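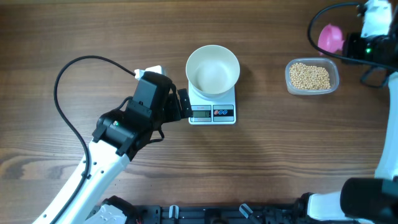 Empty bowl on the scale, beans in the tub beside it.

I have been told to weigh my beans. Several times now, by people whose soy milk is no better than mine as far as I can taste. The argument goes that a scoop is a guess and a scale is a fact, and that if my milk comes out thin one week and like wallpaper paste the next, the scoop is to blame. I have my doubts. I grew up on soy milk made by a woman who measured with her hand and never looked at a number in her life.

But Mitali Pramanik kept at me all through January, and in the end I said fine, I'd do it her way for a while and write down what happened.

First complaint: the scale has opinions. Three buttons, one red and two blue, and the manual (a folded sheet the size of a stamp) explains two of them. I pressed the wrong one and spent a whole evening in ounces. Then there's the business of zeroing it with the bowl on. Forget that step and you've weighed your crockery. I forgot it twice, and the second time I had the beans soaking before I wondered why the number had looked so healthy.

Second complaint: the readout wanders. Put the same scoop of beans in, take it out, put it back, and mine would give me a couple of grams either way. Kasun Wanigasekara says that's normal for a cheap scale. Maybe so, but then don't tell me it's a fact.

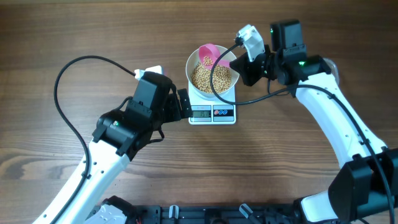

Steel bowl this time, pink scoop parked in the beans.

A scoop left in the bowl gets weighed too, by the way. Plastic is light, so on a big batch who cares, but if you're going to be fussy then be fussy. Eliécer Taipe zeroes with the bowl and the scoop together and leaves the scoop in there the whole time. I tried that and kept picking up the scoop to fiddle with it, and there went my number.

As for the steel bowl or the cream one, I've read long arguments about which bowl you should weigh in and I can't see how it matters. The steel one is lighter to carry to the sink. It also makes a racket when you pour.
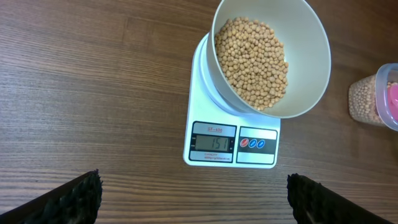 Trodosthorpe Soy and Tofu Club

We did a comparison at the club on Thu 5 April, mostly to shut me up. Everybody brought a scoop from home and took what they'd call one level scoop, and we weighed the lot. Most landed inside 16 grams of each other. Jeanine Kuipers was the outlier, 40 grams over everyone else, but her scoop is practically a soup ladle and she heaps it. So I'd call that a point for me. A person with a normal scoop who levels it the same way every time is going to get much the same amount every time.

Mitali's answer was that much the same isn't the same. Fair enough. I asked her what 16 grams of beans does to a jug of soy milk and she said it would be "noticeable." I'd like to see her notice it with a blindfold on. We haven't set a date for that.

The bigger bowl does get my vote. Its rim sticks out well past the scale, so reading the display means ducking down a bit if you put it on crooked, but there's room to get a hand in and pick through for the split ones. 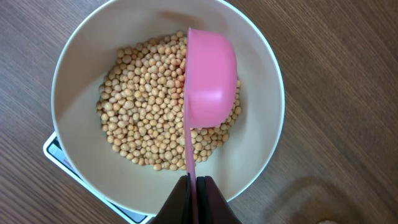
My real gripe is with recipes, which say "one cup dry soybeans" and then, three lines down, get precise to the gram about sugar. Which cup? Level or heaped? Old beans or new? I have a Zornis cookbook that gives both cup and gram amounts, and the two don't agree by my scoop or by anyone else's. I'm not blaming the scoop for that. The pink one is a deep little thing with a rounded bottom and a long straight handle, and tipping it upside down over the pile is a quick way to empty it. The rounded bottom is a nuisance if you want to set it down full, I'll admit.

So where am I? Still scooping, mostly. I weigh when I'm making tofu, where I've ruined enough batches to be humble, and when I'm trying a new bag. I weighed the first five batches of milk and the difference between the lightest and the heaviest was 25 grams. My husband drank all five without comment.

Farzana Kanagaratnam wrote to ask whether I'd tried the soak at 20 hours. I haven't. I don't believe it does anything after overnight except take up space in the fridge, but send me your notes, Farzana, and I'll try it on the next bag.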